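Open day review: the Stivora home robot simulator at Wotley

Reviewed October 26, 2023

I had been meaning to get out to Wotley ever since Stivora announced they would let the public try their simulator, and I finally made the trip with a full thermos and far too many questions. The draw was Altus, the training program they use for teaching a two-armed robot its way around a house before anyone trusts it with real dishes. You sit down at one of the stations, take hold of the controls, and look out from the robot's own shoulders into a computer-made home. What a treat!

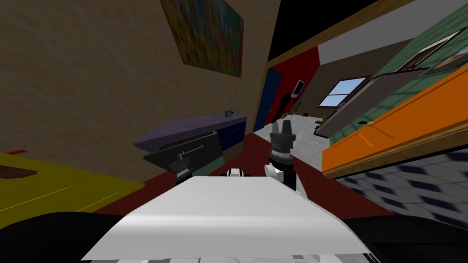

Altus from the driver's seat, with one gripper up and the counter off to the left.

My first few minutes were spent just looking around, I'll admit. The rooms are painted in colors I would never dare use at home, and I found that helpful, as I always knew which part of the house I was facing. The tilt takes some getting used to. The staff said to keep my eyes on the grippers until my stomach settled – good advice, and I wish I'd taken it sooner.

The controls themselves are lovely. They're light, they don't pinch, and the arms follow along with only a tiny lag. I did struggle with the wrists. Turning one without dragging the elbow along is a real knack, and my allotted 23 minutes went by before I felt I had it.
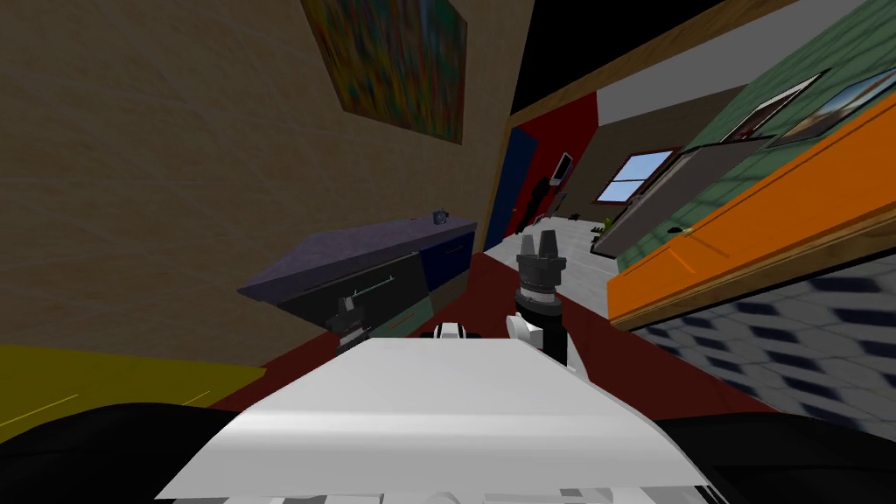 Karimi, who had the station next to mine, disagreed with me on this and thought the wrists were the easiest part, saying the trouble was all in judging how far away things were, and that a little shadow under each hand would fix it. Having gone back for a second turn, I can see the point about distance. I closed my fingers on thin air more than once. 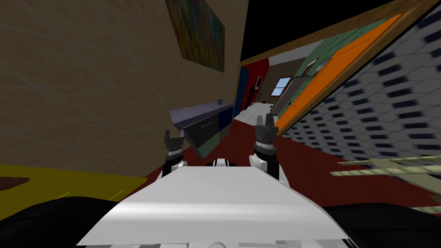

My other complaint is the handout, a single folded sheet that covers starting up and then more or less wishes you luck. A page on the wrist controls would have saved me a good deal of fumbling. Still, the people running the day were patient and cheerful, and they let me ask the same thing twice. They plan to hold another one in June, and I'd go again in a heartbeat – only next time I'll eat a lighter breakfast.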